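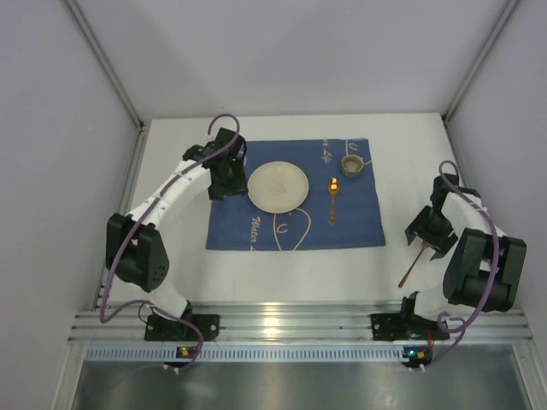
Notes for the place setting talk, 26 Oct 2023

Start with the cloth. It goes down first and decides where everything else sits. If it is crooked, the whole setting looks crooked, so square it to the table edge before putting anything on it.

Say something about printed cloths. People buy them for the print and then cover the print with a plate. Hold up the Gustia mat and turn it both ways. Ask the room which way they would lay it. Wait for answers.

Plate next. Center it in front of the chair, a thumb's width from the edge of the table. Spoon to the right, bowl of the spoon away from the guest, handle toward the guest. Small bowl above the spoon for soup at home, or to the left if there is bread on the right. Pass the Dönmez catalog around at this point. The spoons are on page 44.

Skip the part on glasses if we are past the half hour.

Clearing goes in the opposite order. Bowl, spoon, plate, cloth. Shake the cloth outside before folding it.

Now the dark blue cloth, the one with cream fish on it and the words "Water" and "Life". Dark cloth shows flour and salt at once. Keep it for fish or salad and use a plain one for baking days.
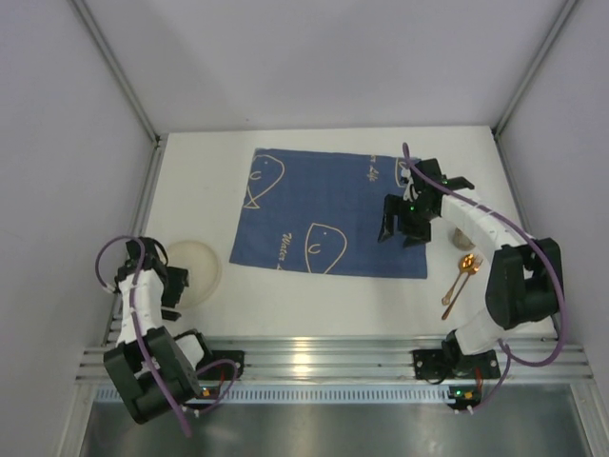
Sevim Tekin wrote after the June talk that she does the opposite and leaves the cloth down all week, lifting only the dishes. She wipes the crumbs off with a damp hand and changes it when it stains. Read that out. It works for a table for two. For a big family I would still change it daily.

Laundry: cool wash, inside out if it is a double cloth, iron on the back of the print.

Last point is storage. Roll the cloths, don't fold them, and keep them away from the oil.

Take questions. Handouts are by the door.

Related
Folding napkins for a buffet
Parkance table linen: sizes and care
Skundimex bowls, the 800 series
Which spoon for which soup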